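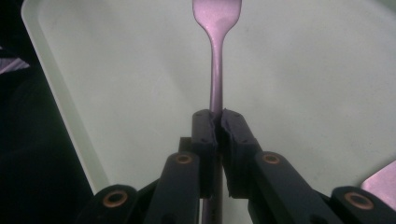
Reports > Community Grants > Progress Reports

Search this site Enter keywords Go

Tulleo Community Supper – Progress Report to the Kuusisto Fund

Submitted Oct 27, 2018

1. Where we are up to

The grant was for a weekly sit-down supper in the Tulleo hall, a proper one with plates, at no charge to whoever turned up. The application promised we would open in July, and we did open in July, on the last possible evening that could be called July without anyone phoning a lawyer. The hold-up was the grease trap. We had budgeted for cleaning it. The plumber took one look and used the word "replace", and then used it again when we asked if he was sure.

Since opening we have served 2,058 meals. The application estimated fewer than that for the whole year, so either the need is greater than we thought or the apple crumble is better than we thought. The feedback cards support both theories.

We have missed one week. The power went out across the whole of the Suso side of town shortly after lunch, and by four o'clock it was plain we would be cooking by torchlight or not at all. The mince went home in eskies and came back the next week as shepherd's pie.

2. Who is coming

The application talked about "isolated older residents", and they do come, although a fair few have objected to the description. They arrive well before the doors open and have firm views about which table is theirs. What we hadn't planned for was families. By the fourth week there were prams in the foyer and a queue for the one high chair, which we had borrowed and have now stopped pretending we will return.

Shift workers from the Stenano cannery have also found us. They come in late, eat quickly and stack their own chairs, and if the Fund would like to pay for more of them we would be delighted.

Numbers dip in the last week before school holidays and rise sharply when there is a roast. We have tried not to draw policy conclusions from this.

3. The kitchen

Most of the capital money went here, as planned. The six-burner stove is in and working. The second-hand dishwasher is in and works in the sense that dishes come out of it. It has a habit of stopping mid-cycle and flashing a code that appears in no manual we can find, at which point somebody opens the door, closes it firmly and it carries on. We have a quote for a service visit and are weighing that against the firm door method.

Cutlery deserves a paragraph, and we are sorry about that. The application allowed for one full set. Forks disappear. Knives hardly ever do, and dessert spoons leave us at a steady, dignified rate, but forks go out the door as though they had somewhere better to be. We suspect the bins, mostly, where they go down with the scraps when plates are cleared in a hurry. A magnet strip was suggested for the scraping bench and bought, and we then learned how much of our cutlery a magnet has no interest in.

The answer for now is a second set from the op shop, none of it matching. Several diners have said they prefer it.

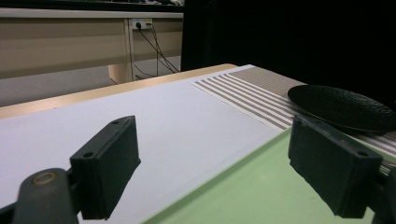 The scraping bench has since been moved to the other side of the servery, so plates come in at one end and go out at the other, and fork losses have slowed. It also means the washing-up crew no longer have to reverse past the people carrying hot trays, a feature of the old layout that we did not mention in our first letter to you and are mentioning now only because it is over.

4. Money

We are slightly over on plumbing (see above) and under on food. The food saving is thanks to the Stenano growers' market, where several stallholders let us have what is left at closing time. We never know what this will be. One week it was silverbeet, in a quantity that affected morale. We would not call the arrangement reliable, but it has kept the average cost of a meal below what we told you it would be.

The $700 set aside for signs and printing is unspent. A hand-painted board went up outside the hall in the first week, meaning to be temporary, and word of mouth did the rest. With your agreement we would like to move the whole amount to equipment: a second high chair, two more big stockpots, and something towards the dishwasher if the door method fails. A line in an email will do us for approval, unless you have a form. If you have a form, please send it and we will fill it in cheerfully.

5. Helpers

There are 17 people on the roster and we need up to seven on a given night. On paper that is plenty. In practice everyone is free for the same nights and busy on the same others, and there was one evening when the soup was served by a man who had come in to ask about hiring the hall for badminton. He has been back twice, and is good with a ladle.

Food safety training was done before opening, as required. Two later starters still have to do theirs and are on dining room duties until then, where the worst they can do is pour the cordial too strong.

6. What has not gone well

The transport part. We said we would run a minibus from the outlying roads, and so far it has run three times. The bus itself is fine. Our insurance only covers drivers over a certain age, our keenest drivers are under it, and the ones it does cover don't like driving home in the dark. We are talking to the Suso bowls club about sharing their bus and driver, and should know more before the next report. If it comes to nothing we will tell you and suggest what to do with that part of the money, instead of leaving it on the budget line looking hopeful.

The heating is also poor. The hall was built by people who believed in jumpers. We got through winter on the stove and the crowd, and would like to do something about draughts before the next one.

7. Before the next report

Weekly suppers continue up to the week before Christmas, then a break, then back at the end of January. We plan to try one Sunday lunch in November to see whether people who won't come out at night will come out at noon. Receipts for the stove, the dishwasher and the grease trap are attached. The receipt for the high chair isn't, for reasons given under section two.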